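그룰턴(Grulton) 목탄 드로잉 키트, 한 계절 써 본 후기

2019년 3월 29일

목탄은 저한테 좀 애증의 재료예요. 학원 다닐 때 소매가 새까매져서 집에 오면 엄마한테 등짝을 맞았던 기억이 있고(진짜로요), 그 뒤로는 연필이랑 펜만 썼거든요. 그러다 작년 10월에 동네 드로잉 모임에 나갔다가 Hala Hamdan 씨가 목탄으로 슥슥 그린 사과를 보고 완전히 넘어갔어요. 사과 하나 그리는 데 몇 분 안 걸렸는데 종이 위에 묵직하게 앉아 있더라고요. 집에 오는 버스 안에서 바로 검색해서 주문한 게 이 그룰턴 목탄 드로잉 키트입니다.

협찬 아니고 제 돈 주고 샀어요. 배송비 3,000원까지 꼬박 냈습니다. 도서산간도 아닌데 무료배송 기준에 살짝 모자라서 지우개라도 하나 더 담을까 한참 고민하다가 그냥 냈어요.

구성부터 말씀드리면, 목탄연필과 막대 목탄을 합쳐 18자루, 떡지우개, 찰필, 작은 사포판, 그리고 얇은 교본이 한 권 들어 있어요. 교본은 40쪽짜리이고 Arūnas Luik라는 분이 쓰셨네요. 케이스는 천으로 된 말이식인데 끈으로 묶게 되어 있고요. 처음 펼쳤을 때는 기분이 참 좋았어요! 까만 것들이 굵기대로 쪼르륵 꽂혀 있으니까 괜히 잘 그릴 것 같고 그렇잖아요.

목탄연필 얘기를 먼저 할게요. 소프트, 미디엄, 하드로 나뉘어 있는데 저는 거의 미디엄만 썼어요. 소프트는 색이 정말 새까맣게 올라가서 그 맛은 좋은데 깎을 때 심이 너무 잘 부러져요. 연필깎이에 넣으면 안 되고 칼로 깎아야 한다고 교본에도 쓰여 있긴 해요. 그래서 칼로 살살 깎았는데도 부러지는 날은 부러지더라고요. 한번은 밤에 앉아서 깎다가 또 툭, 또 툭, 이러다 보니 새 연필이 손가락만 해졌습니다... 그날은 그냥 덮고 잤어요. 하드는 반대로 종이를 긁는 느낌이 있어서 밑그림 말고는 손이 잘 안 갔고요. 다만 머리카락이나 나뭇가지처럼 가는 선을 마지막에 넣을 때는 하드가 꽤 쓸 만했어요.

막대 목탄은 버드나무를 태워서 만든 거라고 설명서에 적혀 있어요. 이건 정말 마음에 들어요. 옆으로 눕혀서 쓱 밀면 넓은 면이 한 번에 깔리고, 마음에 안 들면 천으로 톡톡 털어 내면 거의 다 날아가요. 연필로 그릴 때는 틀릴까 봐 손이 굳는데 막대 목탄은 어차피 털면 되니까 과감해지더라고요. 굵은 건 아직 많이 남았고 가는 건 벌써 동났어요. 가는 것만 따로 팔면 좋겠는데 판매처에 문의하니 낱개 판매 계획은 아직 없다고 합니다.

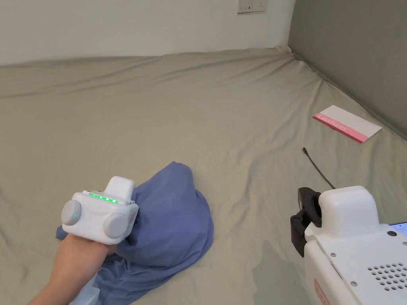

그리고 떡지우개. 솔직히 기대를 하나도 안 했는데 이게 제일 오래 갈 것 같아요. 처음에는 딱딱해서 한참 주물러야 하고, 손의 온기로 말랑해지면 뾰족하게 빚어서 하이라이트를 콕 찍어 낼 수 있어요. 목탄에서는 지우개가 지우는 도구라기보다 하얀 연필이라는 말을 교본에서 읽고 아 그렇구나 했네요. 까맣게 깐 종이 위에서 지우개로 빛을 꺼내는 연습이 있는데, 제가 이 책에서 제일 여러 번 한 연습이에요. 유리컵을 그렸는데 처음으로 컵 같은 게 나와서 가족 단톡방에 올렸더니 동생이 "화병?"이라고 하더군요. 뭐, 유리인 건 알아봤으니까요.

찰필은 그저 그래요. 종이를 단단하게 만 게 아니라서 끝이 금방 보풀처럼 일어나요. 사포판에 갈아 쓰라고 하는데 갈수록 더 풀어지는 느낌? 저는 결국 예전에 쓰던 Jender 찰필을 서랍에서 찾아서 그걸로 쓰고 있어요. 면봉으로도 되긴 하는데 면봉은 결이 뭉개져서 흐릿해지고, 손가락은 손기름 때문에 나중에 지우개가 안 먹는 자국이 남더라고요. 손가락으로 문지르는 게 제일 재밌긴 한데 말이죠.

이제 교본 얘기를 좀 길게 하고 싶어요. 키트에 딸려 오는 책이라고 하면 보통 도구 소개 조금, 따라 그리기 조금 있고 끝이잖아요. 그런데 Luik 씨 책은 얇은데도 순서가 꽤 꼼꼼해요. 처음에는 선을 아예 못 쓰게 해요. 막대 목탄을 눕혀서 면으로만 덩어리를 잡으라고 하거든요. 저처럼 윤곽선부터 따는 버릇이 든 사람은 정말 답답합니다. 첫 주에는 감자만 그렸는데 감자인지 돌인지 구름인지 모를 것들이 종이에 가득했어요. 그런데 며칠 지나니까 눈을 가늘게 뜨고 어두운 덩어리부터 찾게 되더라고요. 버스 창밖을 보다가도 저 건물은 왼쪽이 통째로 어둡네, 이러고 있고요.

그다음이 명암 단계인데 책에서는 세 단계로만 나누라고 해요. 밝은 곳, 중간, 어두운 곳. 학원에서는 그러데이션 띠를 촘촘하게 칠하는 걸 숙제로 냈던지라 이렇게 성의 없어도 되나 싶었죠. 해 보니까 단계가 적을수록 결정을 빨리 하게 돼서 그림이 또렷해져요. 제 그림이 늘 회색 안개 같았던 이유를 이제야 알았네요. 중간 톤만 잔뜩 칠하고 제일 어두운 데를 무서워서 못 칠했던 거예요.

천 주름 장은 호불호가 있을 것 같아요. 걸어 놓은 천을 그리는데 주름이 시작되는 점을 먼저 찾고, 거기서 뻗어 나가는 방향을 길게 잡은 다음에 골짜기만 어둡게 누르라는 설명이에요. 말은 쉬운데 예시 그림에서 중간 과정이 훅 건너뛰어요. 첫 그림은 선 몇 개고 다음 그림은 벌써 완성 직전이에요. 이 사이에 무슨 일이 있었는지 좀 알려 주시지 싶었어요. 모임에서 Tarek Fakhoury 씨한테 보여 드렸더니 "여기서 다들 한 번씩 막혀요" 하시면서 골짜기를 칠한 다음에 봉우리를 지우개로 한 번 쓸고, 그다음에 바닥에 떨어지는 그림자를 넣으라고 순서를 끼워 넣어 주셨어요. 그 메모를 책 귀퉁이에 적어 두었고, 덕분에 이 장을 겨우 넘어갔습니다.

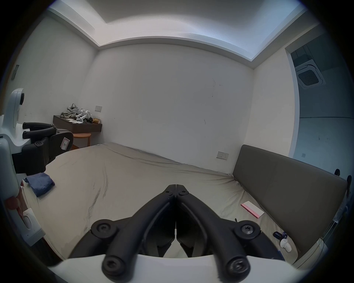
긴 주름이 잡힌 침대 시트

인물 장은 아쉬워요. 얼굴을 겨우 몇 쪽에 다 몰아 넣었는데 눈, 코, 입을 따로따로 보여 주고 끝이에요. 앞에서 그렇게 덩어리로 보라고 해 놓고 왜 갑자기 눈부터 그리게 하는지 잘 모르겠어요. 혹시 인물 때문에 이 키트를 생각하시는 분이라면 책은 기대하지 마시고 따로 한 권 사시는 게 나아요. 저는 도서관에서 두꺼운 인물 책을 빌려다 보고 있어요.

번역도 몇 군데 걸려요. "종이의 이빨을 느껴라"라는 문장이 나오는데 종이 표면의 요철을 말하는 거더라고요. 처음에는 무슨 주문인가 했어요. 귀엽긴 한데 처음 배우는 분은 헷갈리실 듯해요. 그리고 제본! 펼쳐 놓고 따라 그려야 하는 책인데 자꾸 덮여요. 집게로 집어 놓고 쓰고 있는데 스프링 제본으로 바꿔 주면 정말 좋겠어요.

종이 이야기도 빼먹으면 안 되죠. 키트에 종이가 안 들어 있어요! 상자 뒷면에 작게 적혀 있는데 저는 그걸 못 보고 도착한 날 바로 그리려다가 복사 용지에 그렸어요. 목탄이 줄줄 미끄러지고 가루만 날리고 엉망이었습니다. 그래서 다음 날 화방에 가서 Steria 목탄지를 사 왔는데 확실히 가루를 꽉 잡아 줘요. 결이 조금 굵어서 작은 그림에는 까끌까끌하게 나오는데 큰 그림에는 그 결이 참 예뻐요. 같이 사 온 Harb 스케치북은 표면이 매끈한 편이라 하드 목탄연필이랑 더 잘 맞았고요. 예산 짜실 때 종이값을 꼭 같이 생각하세요.

정착액도 없습니다. 저는 모임에서 빌려 쓰다가 눈치가 보여서 하나 샀어요. 베란다에서 창문 열고 뿌리는데 너무 가까이서 뿌리면 물방울처럼 얼룩이 져요. 팔을 쭉 뻗은 거리에서 얇게 한 번, 마르면 또 한 번. 그래도 뿌리고 나면 밝은 데가 살짝 가라앉아서 저는 뿌리기 전에 하이라이트를 조금 과하게 빼 두는 편이에요.

케이스는 예쁜데 실용성은 글쎄요. 천이 밝은 색이라 목탄 가루가 묻으면 티가 엄청 나요. 한 번 빨았더니 전체가 고르게 회색이 돼서 오히려 마음이 편해졌어요. 끈은 아직 튼튼하고, 꽂는 칸이 조금 헐거워서 가방을 거꾸로 들면 가는 막대 목탄이 빠져요. 저는 가는 건 안경집에 휴지 깔고 따로 넣어 다녔어요.

같은 모임의 Nadiia Sirko 씨도 제 것을 보고 똑같은 걸 사셨는데 평가가 저랑 꽤 달라요. 소프트 연필이 제일 좋대요. 한 자루도 안 부러졌다는데 깎는 걸 옆에서 보니까 저랑 각도부터 다르더라고요. 심을 길게 빼지 않고 짧고 뭉툭하게 깎은 다음에 사포판에서 돌려 가며 뾰족하게 만드시더라고요. 따라 해 봤더니 저도 덜 부러져요. 그러니까 위에 제가 투덜댄 것 중 절반은 제 칼질 탓일 수도 있겠습니다. 그래도 초보용이라고 써 붙였으면 깎는 법 그림 하나쯤은 책에 넣어 줘야 하지 않나요?

가격 대비로는 만족해요. 낱개로 다 모으면 이것보다 더 들 텐데, 대신 안 쓰는 것도 섞여 있다는 건 감안하셔야 해요. 흰 목탄연필이 들어 있는데 흰 종이에는 쓸 일이 없어서 저는 회색 종이를 따로 사고 나서야 꺼냈어요. 회색 종이에 검은색이랑 흰색만 얹는 것도 재밌어서 요즘은 이쪽에 더 빠져 있긴 해요. 이건 책에 안 나오는 내용이라 혼자 이것저것 해 보는 중이고요.

이런 분께는 권할게요. 연필 소묘를 조금 해 봤는데 그림이 자꾸 작고 소심해지는 분, 큰 종이에 팔을 써서 그려 보고 싶은 분. 집에 하얀 카펫이 있거나 손에 뭐 묻는 걸 못 견디시는 분은 일단 목탄 한 자루만 사서 써 보고 정하세요. 가루가 정말 여기저기 갑니다. 저는 책상 밑에 신문지를 깔고도 양말 바닥이 까매져서 요새는 아예 그리는 양말을 따로 정해 뒀어요.

별점은 재료만 보면 넷, 책은 셋 반이에요. 찰필은 빼고 생각해 주세요. 가는 막대 목탄 낱개로 파는 데 아시는 분 계시면 댓글 부탁드려요. 그리고 회색 종이 추천도 받습니다!

덧붙임: 정착액 뿌린 그림을 어떻게 보관하는지 물어보신 분이 계셔서 적어요. 저는 그림 사이에 유산지를 한 장씩 끼워서 납작한 상자에 눕혀 둡니다. 세워 두면 종이끼리 쓸려서 번져요.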